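Brukura Help Desk
Ticket: labels creep upward on the roll, then the printer skips one
Opened by: Raíssa Bezerra, Medeiros Oils & Vinegars, Grukenville
Handled by: Emerson Miranda
Printer: Ledlow desktop label printer, USB
Status: Solved

Raíssa Bezerra, 9:12 am

Good morning, and thank you in advance to whoever picks this up, because I know these printer ones are probably nobody's favorite. I'm at Medeiros in Grukenville, we do infused oils and vinegars and a few syrups around the holidays, and we've been printing our labels out of Brukura for a good while now with hardly a hiccup. I say that so you know I'm fond of it and not writing in to grumble!

The trouble started in January when I opened a new carton of labels. The first ones off the roll look lovely. Then, little by little, the print starts creeping toward the top edge. By label 38 the top line of the ingredients is touching the edge, and a few after that the printer gives up on one altogether, feeds a blank, and starts over in the right place as if nothing had happened. I was printing a batch of 50 and ended up doing the last part one label at a time, which took me right through lunch.

What I have done so far: turned it off and on, cleaned the roller with the little wipes, and swapped the USB cable for the one from the scanner. I also reinstalled Brukura, which I probably shouldn't have done before asking, but my templates all came back, so no harm there. The creep is the same in every template, the round ones for the lids included.

I hope that's enough to go on. If you need me to print something, just tell me what, I'm here until 5.
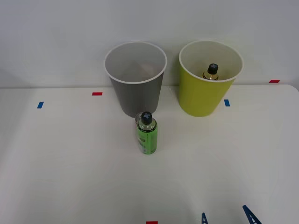

Small bottle with a black cap in the yellow-green container, gray one to the left.

I forgot to say the printer is the Ledlow we bought along with the software, and the computer is the old one under the counter. Nothing has been updated on it that I know of, though it does like to update itself when I go to the bank.

Raíssa

Emerson Miranda, Brukura support, 10:04 am

Hi Raíssa,

Thanks for such a thorough write-up, and I'm sorry about your lunch. I don't mind printer tickets at all, by the way. I used to run a print counter and I still have a soft spot for them.

When print creeps by the same small amount on each label, the height in the template and the height of the label on the roll usually don't quite agree. The printer feeds a tiny bit too little each time, the error adds up, and then the sensor catches the gap between labels late and throws a blank to get itself straight. Your description fits that very well. It could also be a dirty sensor, or a backing paper the sensor has trouble seeing through, so I'd like to go through them in order.

Could you try these for me, and let me know what happened after each one?

1. Open the Ledlow's lid and look for the small clear window near the front, on the left. Give it a gentle wipe with a dry cotton swab. No alcohol on that part, please.

2. With the roll loaded and the lid closed, hold the feed button until the light blinks twice, then let go. It will run out a few blank labels while it measures the gap.

3. In Brukura, go to Settings, then Media, and tell me the numbers it shows for label height and gap. Please don't change them yet.

4. Measure one label on the roll with a ruler, only the label and none of the backing. Then measure the bare strip between that label and the next. Millimeters if you have them.

And if you still have the tail end of an old roll from before the new carton, hang on to it. It would help a great deal.

Emerson

Raíssa Bezerra, 11:37 am

Hello Emerson, how nice to get a person who likes printers.

I did the swab and it came away a bit gray but nothing dreadful. I did the feed button too. The first time I let go too early and it printed me a long page of settings, which I've kept in the drawer in case you want it. The second time it blinked twice and ran out the blanks like you said.

After that I printed a short batch and it was better, I thought, and then I printed a longer one and it wasn't. It creeps more slowly now. So something helped, but not enough.

The Media page says height 50 and gap 3. With the ruler (my sister's sewing one, it has good clear millimeters) the label is 50 exactly as far as my eyes can tell, but the strip between looks like 2 to me. I measured it in a few places along the roll and got the same every time.

I did find an old roll at the back of the cupboard with a little left on it! On that one the strip is 3. I never would have noticed, they look identical side by side. The carton has the same item number and everything.

Should I just type in 2? I have left it alone since you asked me to.

Raíssa

Emerson Miranda, Brukura support, 11:58 am

You found it, and thank you for waiting. I'd put money on the gap.

Please do change it to 2, but there's one thing to do along with it. Brukura keeps the media size in two places: the Media page, and a copy inside each template that was made before version 6. Changing only the Media page fixes new templates and leaves the old ones feeding the old way. To bring the old ones along:

Go to Templates and select all of them. Choose More, then Apply media settings. It will ask whether to keep artwork positions, and you want to say Yes, otherwise it will center everything and you'll be nudging text boxes all afternoon.

Then close Brukura completely, turn the Ledlow off, wait a moment, turn it back on, and do the feed button once more with the new roll in. After that, a long run would tell us the most. The creep takes a while to show itself, as you've seen, so a handful of labels won't prove much either way.

Keep that settings page in the drawer, too. Reading it back to me would save a step if this doesn't do the trick.

Emerson

Raíssa Bezerra, 2:45 pm

Emerson, it's behaving! I did the templates (I said Yes, very carefully) and turned everything off and on and did the button. Then I took a deep breath and printed 500 of the everyday olive oil back label, since we'd need them sooner or later anyway. I stood there the whole time with a cup of tea. The first and the last sit in the same spot, I laid one on top of the other against the window, and there wasn't a blank in the lot.

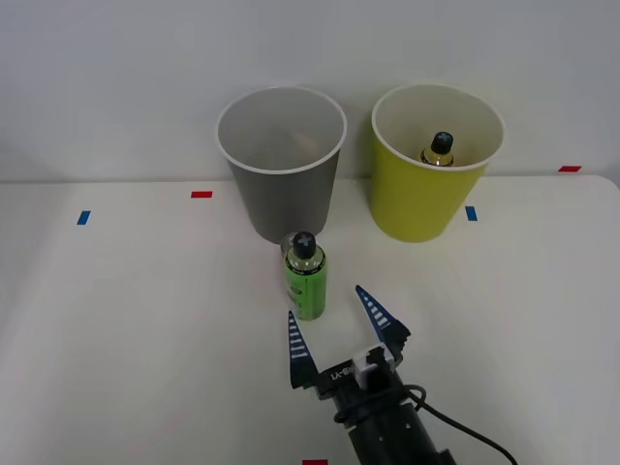
Green bottle on the table, with another in the yellow one behind it.

One little thing left over, and it may be nothing. The roll counter at the bottom of the screen still thinks I have a full roll of 600. Did I reset it by doing the feed button? I don't mind, I'd just like it to warn me before I run out in the middle of something, which it has always done very politely.

Raíssa

Emerson Miranda, Brukura support, 3:10 pm

Wonderful, and what a good way to test it.

The counter is nothing to worry about. Applying media settings makes Brukura think you've loaded a fresh roll, and it was still holding on to that while your long run went through. Click the roll icon next to the number, type in 100, and it will count down properly from there. The low warning comes back by itself.

I've added a note to your account with both gap sizes. If a later carton goes back to 3, you'll see the print creep the other way, toward the bottom edge, and the cure is the same set of steps. It might be worth a quick word with whoever you buy the rolls from. Suppliers do change the cutting die now and then and leave the item number alone, and they may be able to tell you which kind is in the box before you open it.

I'll leave the ticket open until tomorrow in case anything turns up.

Emerson

Raíssa Bezerra, 4:31 pm

The counter is right now, thank you. I rang the supplier and the young man there had no idea about any gap but promised to ask the warehouse and call me back. In the meantime I've written a big 2 on the side of the carton in marker, and a 3 on the old roll.

Please go ahead and close this whenever you like. And if you're ever passing through Grukenville, come in and try the fig vinegar, we keep one open at the counter.

Raíssa

Ticket closed by Emerson Miranda
Cause: gap on new label stock is 2 mm, media setting was 3 mm
Fix: gap corrected, media settings applied to all templates, sensor recalibrated
Follow-up: suggest to documentation that Apply media settings mention the roll counter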